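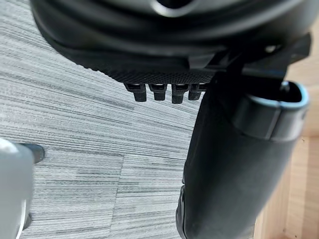 Skollik wrote in the margin of an early draft of this book that a chapter on sitting had no business coming before a chapter on lifting, because people hurt their backs when they lift and only get bored when they sit. We kept the remark pinned up for a long while, and we have put the chapter here anyway, with some affection for the objection. A good many students arrive in a first course on work and the body believing much the same thing, and it seems kinder to meet the belief early than to let it trail along behind us until the final exam.

## Chapter 7: The Seated Body

Think back over yesterday, if you can bear to. You sat down to breakfast, perhaps, and then on a bus or in a car, and then in a classroom or at a desk. You may have sat for lunch, sat again through the afternoon, sat to eat supper, and then settled on a couch to recover from it all. Very little of that sitting would have struck you as something you were *doing*. It was the thing you did while you were doing something else, and this is a large part of why it took such a long time for anyone to study it with care.

When we stand, the lower part of the spine curves gently inward. When we sit, the thighs swing forward, the pelvis rolls backward, and that inward curve tends to flatten out. You can feel this for yourself. Stand up, lay the palm of your hand against the small of your back, and then lower yourself slowly onto a hard stool. Most people feel the hollow under the hand fill in as they go down. (Do try it before reading on. The rest of the chapter leans on it rather heavily, and it is much easier to remember something your own hand has told you.)

The weight of the upper body now passes mainly through two bony points at the bottom of the pelvis, which are called the **sitting bones** in everyday talk and the *ischial tuberosities* in anatomy books. If the seat is too high, some of the load shifts to the backs of the thighs, where the tissue is soft and doesn't care for pressure. If it is too low, the knees come up, the pelvis rolls back farther still, and the lower back rounds. Between those two is a range that suits a given person doing a given task, and you'll notice we said a range. There is no one correct posture hiding in these pages, though we know some of you were hoping for it.

### The Temia Office Diaries

Much of this chapter makes use of one plain piece of fieldwork, which we'll call the Temia diaries after the town where they were kept. Beginning one August, 57 clerks in a county records office wrote down each time they shifted, stood, stretched, or felt sore. By the end there were 2,075 entries, many of them in pencil and a few of them quite cross. The diaries can't tell us what was happening inside anybody's spine, and we won't ask them to. What they do give us is a record of ordinary restlessness, and the clerks who moved often tended to complain less. Whether the moving eased the soreness, or the comfortable clerks simply felt more like moving, is a question we'll take up properly in Section 7.4, where you'll have a chance to argue it both ways.

### Before You Begin

You'll want to have read Chapter 2, on levers and loads, and to be easy with the idea of a *moment arm*. If that term has gone a bit foggy, the worked problem with the bucket and the broom handle is the one to go back to. Readers using the Stilley lab manual alongside this book should look over the Chávez seat-height exercise before class and bring a soft measuring tape, a notebook, and shoes they normally wear.

**Words to watch for in this chapter**

- sitting bones
- lumbar curve
- seat depth
- static load
- postural shift

## 7.1 A Short History of the Low Stool

Long before there were desks to sit at, people rested by squatting, kneeling, or perching on whatever was handy, and plenty of people around the world still do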